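Skilletport Community Service Awards Night – Hall Safety Checklist, With My Comments

Walked through June 18, 2025
Filled in by Emiliano Gallardo

Same form as the one we used for the April pancake supper, except I've written more in the comment lines because three people asked me what "OK with notes" meant last time. Fair enough! If you're on setup, read the whole thing. If you're just coming to clap for the winners, you can stop at the parking part.

1. FRONT DOORS AND ENTRY
Doors open fully: Yes
Doors unlocked from inside during event: Yes
Mat flat, no curled edges: No
Comment: The left door still sticks a little at the bottom, but a normal push gets it open and I had my niece try it too. The mat is another story. It has a corner that pops up no matter how many times I stomp on it, so I rolled it up and put it in the coat closet. Please leave it there. I know it looks nicer with the mat down.

2. ROOM CAPACITY AND SEATING
Posted limit: 800
Tickets out: 736
Aisles clear: Will check again on the night
Comment: So we're under the limit, and I want us to stay under it. Last year's winner brought what seemed like her entire street (lovely people, they sang) and we ended up with folding chairs in the center aisle. I'm asking the door crew to send anyone without a ticket over to the overflow tent, where there's a screen and, frankly, better airflow. Chairs in the back section need to be clipped together in rows. The clips are in the gray tub under the stage stairs.

3. EXITS
Exit signs lit: Yes, except one
Exit doors clear on both sides: Yes
Emergency lights tested: Yes
Comment: The sign over the kitchen side exit is dark. I put in a new bulb and it stayed dark, so it's probably the wiring. Simiyu Electric is coming to look at it before the event and I'll update this line when they've been. The raffle table was right in front of that same exit at the pancake supper. It goes on the other wall this time, and I've marked the spot on the floor with blue tape.

4. STAGE
Stairs solid: Yes
Handrail tight: Fixed
Edge marked: Yes
Cables taped down: Not yet
Comment: I tightened the handrail myself and then leaned on it like a man waiting for a bus. It held. Several of the people getting awards this year are in their eighties, and one uses a walker, so we're bringing the ramp in from storage and setting it on the left side. Whoever is reading out the names, please wait until each person is all the way up before you start on the story of what they did. The podium mic cable still crosses the top of the stairs. It has to be run behind the curtain and taped. I'll do it if no one else gets there first, but I'd love for somebody else to get there first.

5. SOUND AND LIGHTS
Speaker stands weighted: Yes
Power strips in good shape: 2 thrown out
Comment: Both of the bad strips had cooked-looking plugs, and I cut the cords so they can't sneak back into the drawer. The Detix amplifier runs warm, so don't stack programs on top of it. I mean it about the programs – somebody always does.

6. KITCHEN AND FOOD TABLES
Extinguisher in date: Yes
Extinguisher reachable: Yes, after I moved the coffee filters
Floor dry and clean: Yes
Comment: Coffee urns go on the sturdy table against the wall, with the cords behind it. Kids are going to be carrying plates through here, and I don't want a hot urn anywhere near the end of a table. Hurnance Bakery is sending 20 trays of rolls, which need a place to sit that isn't the top of the stove.

7. DISPLAY TABLES AND THE NOMINATION BOXES
Tables locked and level: Yes
Nothing sticking out past the edge: Yes
Comment: The display tables in the lobby will hold the winners' scrapbooks, the old club photos and the sign-up sheets for next year, and all of that gets picked up and passed around, so I rocked each table pretty hard to see what would happen. One had a short leg and now has a felt pad under it. For the nomination slips I want a clear plastic bin with a thin rim like the one on the wooden tabletop here, so people can see where their slip went and we can see when it needs emptying. Set it well in from the edge. No glass bowls, please, after what happened with the mints.
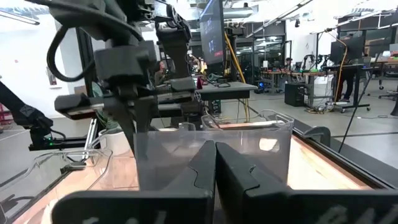 8. FIRST AID
Kit stocked: Mostly
Contact list posted: Yes
Comment: We were low on the bigger bandages and the cold packs were gone completely, so I'm picking some up tomorrow on my own card and I'll turn in the receipt. The kit lives at the ticket desk during the event. If you take something out of it, even one little bandage, tell the desk so it gets written on the sheet taped inside the lid.

9. PARKING AND OUTSIDE
Lot lights working: Yes
Accessible spaces marked: Yes, but faded
Walkway clear: Yes
Comment: I went over the faded lines with chalk for now and the real paint job is on the fall list. The hedge by the side path had grown out far enough to grab your sleeve, so I trimmed it back. It's a bad trim. It's safe, though. Drivers bringing the award winners can pull right up to the front, drop off and then move along to the back row.

STILL OPEN
Kitchen side exit sign – waiting on Simiyu Electric
Podium cable – needs taping
Cold packs and bandages – me, tomorrow
Ramp – needs two strong people and the storage key, which I have

Final walk-through is one hour before doors. Meet me at the coat closet and bring a flashlight if you've got one.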